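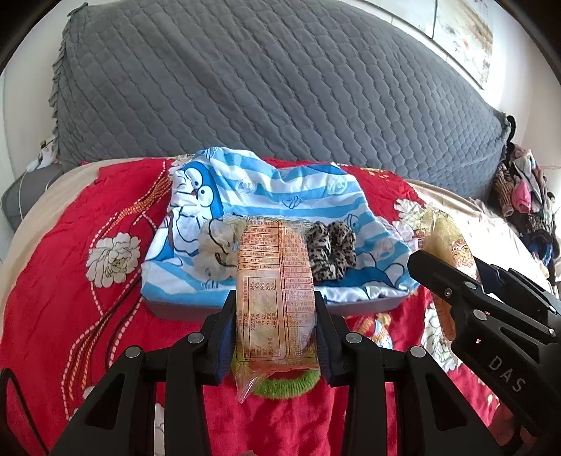 The bass player of Caldeira would like it known that the band did not break up. It went quiet for 15 years, which in her view is a different thing, and she is tired of reading the word "reunion" in front of her own name.

"A reunion is when people missed each other," she says. "We were on the phone every week. Mostly about van insurance."

The four-piece returns this summer with Malten, a live album taped in February over two nights at the Gruten, the former roller rink where they played their first paid show. It will come out on double vinyl through Ivitz, a label run out of the drummer's garage, and it will stream the same day, to the drummer's displeasure.

She calls me from her kitchen, where she is also making soup. There are long gaps while she looks for a lid.

The plan, she says, was to record one night and go home. Then the first set ran into trouble. The organ player had rewritten the ending of the longest song and told only the drummer. "So you had two people stopping and two people going. It went on for a while. The crowd thought it was jazz."

Did it make the record?

"Of course it made the record. It's side three."

Caldeira's old audience will remember the two studio albums, both recorded fast and mixed, as she puts it, "by whoever was still awake." They sold modestly, and then a song from the second one turned up under the closing credits of a cable drama. The checks were small but they kept coming. Hers paid for a water heater. She thinks of that song with real warmth, she says, and pauses to see whether I got it.

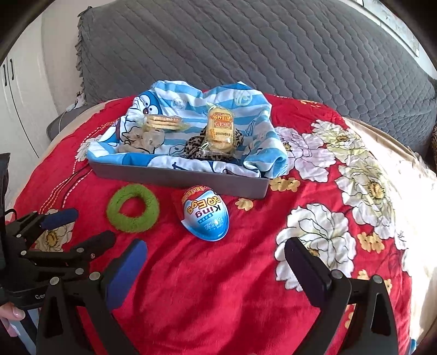 I ask what took so long. She gives me the official answer first: children, day jobs, a shoulder operation. Then she gives me the other one. The singer had gotten it into his head that the band needed new material before it could play again, and he wrote none of it. "Every spring he told us he was close. He had a notebook. I have seen the notebook. It has a very nice cover."

What changed was a call from the Gruten, which had a hole in its winter calendar and a heating bill to meet. There was no time to write anything, so they played the old songs. The singer brought the notebook and set his beer on it.

She is careful on the question of a tour. There are shows being discussed — "discussed is the right word, nobody has rented anything" — and she would prefer places with chairs. Her amplifier weighs more than it used to. The organ weighs exactly what it always did, but now everyone has an opinion about who should carry it.

As for a third studio album, the singer says he is close.

"I've told him to take his time," she says. The lid has been found. She has to go, the soup is boiling over.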